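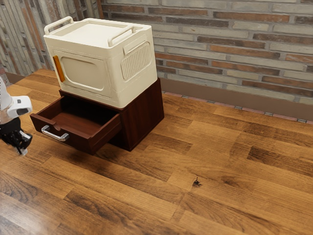
木のキャビネットの上に置いたクリーム色の収納ボックス（CGレンダリング）

【デザイン便り】Mokusの新アイコン、決まりました！

3月から募集していた家計簿アプリ「Mokus」の新しいアイコン、とうとう決まりました。応募は22点。締め切り前の週末に一気に届いて、受付フォームの通知が鳴りっぱなしだったのもいい思い出です。送ってくださったみなさん、本当にありがとうございました。

最終投票に残ったのは2点です。Mairéad Ó Néillさんの「どんぐり」案と、Sunita Chaudharyさんの「折り返した紙」案。結果はどんぐり1,113票、折り紙1,049票でした。いやあ、接戦！　開票の途中で何度も順位が入れ替わり、編集部のチャットはほとんどスポーツ中継でした（途中から誰も仕事をしていません）。

というわけで、採用は「どんぐり」です。かさの部分がよく見ると硬貨のふちのギザギザになっていて、実のほうには文字も通貨記号も入っていません。募集要項に「円やドルの記号は使わないでください」と書いたとき、正直ちょっと厳しいかなと思っていたんです。お金のアプリなのに記号なしで、貯めている感じが伝わるだろうかと。それがこの小さなどんぐりで、ちゃんと「冬に備えてとっておく」感じになっている。最初にファイルを開いたとき、思わず声が出ました。

Ó Néillさんからは制作メモもいただいています。最初の下描きではどんぐりが三つ並んでいて、葉っぱも付いていたそうです。ところがスマートフォンの通知欄の大きさまで縮めたら、ただの茶色い点の集まりになってしまった。そこで葉を取り、数を減らし、最後にかさの線を太くして今の形になったとのこと。「かさの線は、描いては減らし、また描いては減らして、三日かかりました」だそうです。三日！

色は黄土色と深い緑の二色です。白黒に変換しても実とかさの境目がつぶれないように明るさの差をつけてあるので、領収書のヘッダーのような一色刷りにもそのまま使えます。暗い背景用の版では緑だけ少し明るくしてあって、並べてみないと気づかないくらいの差なのですが、夜に画面を見るとこれが効くんですよ。

惜しくも次点だったChaudharyさんの案も、ぜひ見ていただきたい一枚です。細長い紙を一度だけ折り返して、アルファベットのMに見せるという作り。影を使わず、面の色を変えるだけで折り目を見せているのがすごくきれいで、書体担当のKaushikチームからは「この線の角度で文字も作りたい」という声があがりました。ご本人の了承をいただいて、設定画面の見出しに使う飾り罫として、この折り目の形を取り入れる相談が始まっています。形になったら続報をお届けしますね。

投票に添えられたコメントも全部読みました。「どんぐりだと子ども向けに見えないか」という心配の声もいくつかあって、これは編集部でも話題になったところです。丸みを少し抑えた版を試作してもらったのですが、見比べるとやっぱり元の丸さがいい。ということで、輪郭は応募時のまま、かさの傾きだけをほんの少し調整しました。

■これからの予定
新アイコンは次の更新から順に切り替わります。旧アイコンに愛着のある方は、設定の「表示」からしばらくのあいだ元に戻せます。
ウェブサイトの見出しまわりはSkumov版のテンプレートを直してから差し替えるので、アプリより少し遅れます。
応募作品の一覧は、掲載の許可をいただいた方の分から会員ページ「Cleris」に載せていきます。まだ返信をされていない方は、お手元のメールをのぞいてみてください。

ステッカーも作りたいなあ、と勝手に盛り上がっているところです。丸型と型抜き、どちらがうれしいですか？　このメールにそのまま返信してもらえれば届きます。

（2021年7月4日　デザイン便り編集部）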